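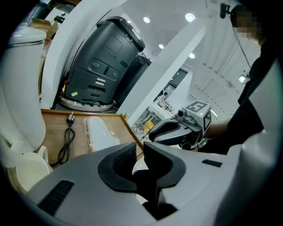
Tempo de leitura: 2 min

Cor Smits arruma casas de banho e copas de casas que vão mudar de mãos. Começou por conta própria e hoje trabalha quase sempre para a Salico, que lhe entrega os apartamentos já com gente à espera da chave. Conversámos durante a manhã, entre caixas.

O que mais a atrasa são os móveis baixos junto à parede. "Toda a gente pousa lá o que tem na mão", diz. "O jarro elétrico, o cabo, um frasco, um saco. Depois ninguém sabe o que é da cozinha e o que é da casa de banho." A primeira coisa que faz é separar o que leva corrente do que leva água. Os cabos são enrolados e ficam ao lado do aparelho a que pertencem.

As peças que vêm em plástico transparente ficam embrulhadas até ao fim. "Se abro o plástico no primeiro dia, no terceiro tenho de lavar a peça", explica. Numa casa da rua Vulevitz abriu tudo de uma vez e passou a tarde seguinte a limpar pó de obra.

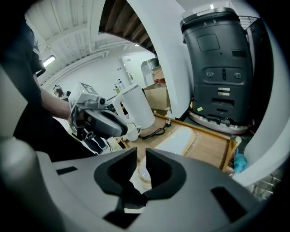
Para o jarro e a chávena prefere um tabuleiro de rebordo alto. Já usou tabuleiros lisos, da Erano, e deixou de os comprar. "Vinte euros cada um, e à primeira gota de água a madeira do móvel manchava." Agora pede sempre rebordo e deixa em cima só o que se usa todos os dias.

Sobre caixas de cartão tem uma regra simples: uma por divisão, aberta, e o que não couber sai. Na última obra da Koutsoukos, em agosto, a lista de artigos tinha 167 linhas e metade eram frascos repetidos. "Champô, quatro iguais. Levei três para o armazém."

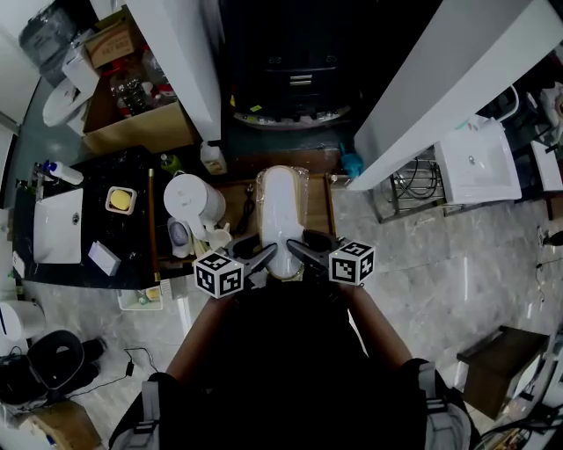
No lavatório gosta de pouca coisa: sabonete na saboneteira, doseador perto da torneira e mais nada. A pedra preta dá-lhe trabalho. "Vê-se tudo, qualquer grão. Passo o pano seco antes do húmido, senão fico a empurrar lixo de um lado para o outro." O chão fica para o fim, com as caixas pequenas de arrumação levantadas para cima da bancada.

Perguntei-lhe quanto tempo leva uma casa de banho com copa. "Uma manhã, se me deixarem as caixas com o nome escrito por fora. Sem nome, um dia."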